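Housekeeping and Accommodation Services
Unit 4 handout: Bed linen, par stock and the laundry cycle

Read this before the practical. Bring it with you, as the worksheet refers to the figures in section 3.

1. What par stock means

One par is the amount of linen needed to dress every bed in the building once. A property that holds three par has one set on the beds, one set in the laundry and one set on the shelf. Hotels that send linen out usually hold more, as a set may spend a day or two in transit.

Par is worked out separately for each item. Pillowcases run at a higher count than sheets. Mattress protectors run lower — they are changed less often, but a spare must always be ready.

2. Fitted and flat sheets

Fitted sheets save time on the corners and stay put under a restless sleeper. They are harder to fold, take up more shelf space and wear out first at the elastic. Flat sheets go through an ironer without trouble and can be turned so that wear is spread. Many small guest houses use fitted below and a duvet above, with no top sheet.

Coloured linen hides light staining but fades unevenly. If one set is replaced early, the new one will not match the old. Buy the whole par from one batch where the budget allows.

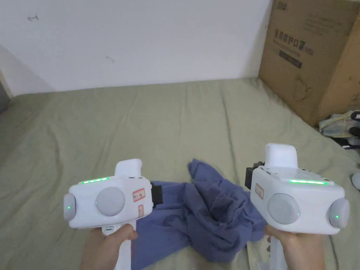
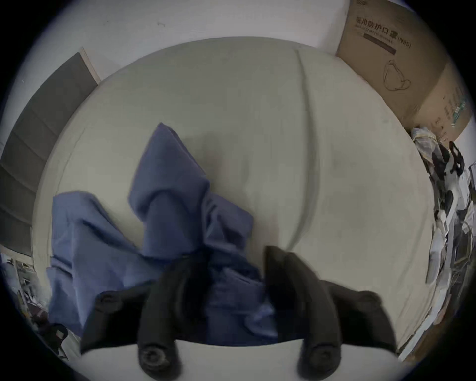
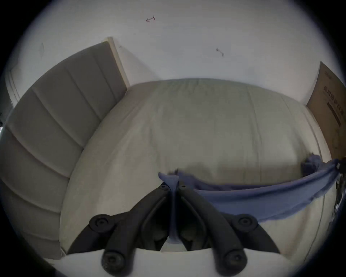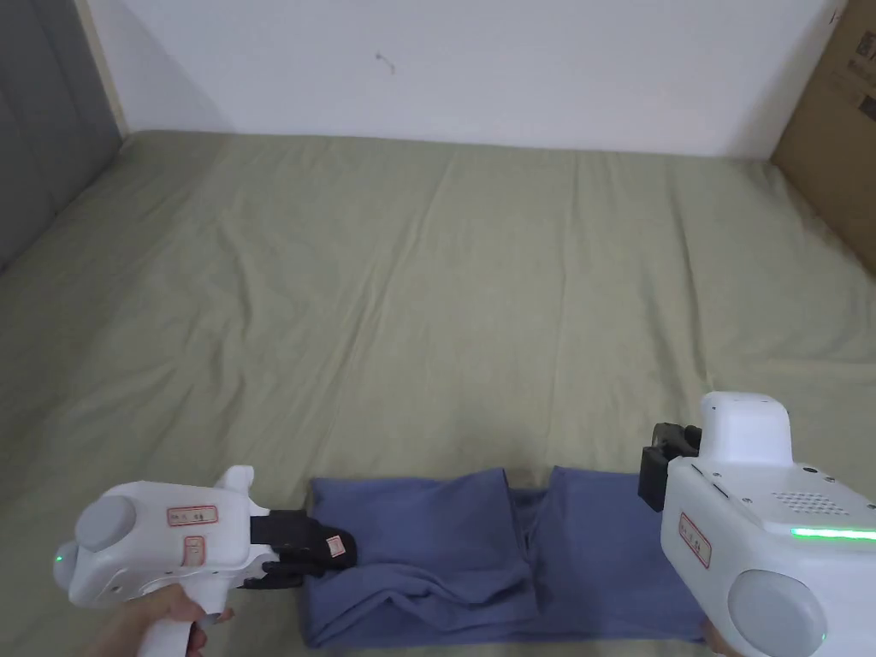
Fig. 4.1 Bed surfaces and coverings.

3. Worked figures

The Josska guest house has 18 rooms with one bed each. At four par it needs 72 fitted sheets. The Drillbridge site is larger and keeps a central store. Its January count came to 2,513 pieces of all types, of which 453 were set aside as worn or stained. Work out the discard rate as a percentage and compare it with the rate you found for Minel in Unit 3.

Discards should be logged by cause: tear, stain, thinning, lost elastic. A single total tells the manager very little. A high stain count points to the pre-treatment stage, and a high tear count often points to trolleys or overloaded machines.

4. Wash and rest

Cotton lasts longer if it rests on the shelf for a day between washing and use. Stock should be rotated, with clean linen placed at the bottom of the pile and taken from the top. The Baudry method, covered next week, uses coloured tags on the shelf edge to keep the rotation honest.

Polycotton dries faster and creases less, but it holds body oils and can turn grey. Wash it apart from towels.

For the practical: flat shoes, hair tied back, no rings with raised stones. Worksheet 4B is due at the start of the next session.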